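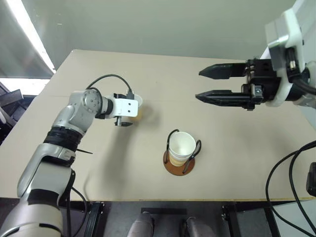 3. Uploading the writing sample and sending the application

This section is for writers who apply for the Tirulwood translation residency with the Vellel application form. Before you begin, you must have an account and a confirmed e-mail address (see section 2). If your account is from a former year, you can use it again, but the old writing samples are deleted and you must upload a new one.

Prepare the file

1. Choose one sample of your translation. It can be prose, poetry or drama. The limit is 3000 words, and the original text is not counted.

2. Put the translation first and the original after it, in the same file. Start the original on a new page.

3. Remove your name from all pages, also from the header and from the file properties. The readers do not receive the names in the first round.

4. Save the file as PDF. Other formats are refused by the form.

Note: For poetry you may place the original and the translation on facing pages. In this case write "facing" in the Comments field, so the readers know how to count.

Upload the file

5. Log in and open My Applications. Select Tirulwood, then Continue.

6. In the Sample part, click Add File and choose your PDF. Wait until the green line is full and the number of pages is shown. With a slow connection this can take several minutes.

7. Click Preview and read the file from the first page to the last. Please look with special care at accents and at non-Latin letters - these are sometimes replaced by small squares. If you see squares, save the PDF again with the option "embed fonts" and repeat step 6.

Caution: Do not use the Back button of your browser during the upload. The form will close, and the answers on this page are lost.

Statement and referee

8. Write the project statement directly in the box. You can paste it from another program, but italics will disappear. Use quotation marks for titles.

9. Enter the name and e-mail of one referee. The system sends the request to this person at the moment when you click Save. It does not wait until you submit the application. Please ask your referee before this step.

10. If the book you want to translate is under copyright, upload the letter from the rights holder in the Permissions part. A simple e-mail, printed to PDF, is accepted.

Note: The link for the referee is valid for 19 days. After this you must send a new one with the button Resend. Your other answers stay as they are.

Send the application

11. Click Check. Missing parts are marked in red. Go back and complete them.

12. Click Submit. You will receive a confirmation with your application number. Keep this number, you need it for all questions to the office.

The form closes at midnight, Drutcombe time, on 11 December 2021. A draft which is not submitted at this hour is not read, also when all parts are complete. After submitting, you can change your postal address and telephone, but not the sample or the statement.

If you do not find the confirmation, look first in your spam folder. Then write to Huw Morris at the residency office and give the e-mail address of your account.

Tirulwood Residency Office, Drutcombe | Contact | Terms of use | Back to top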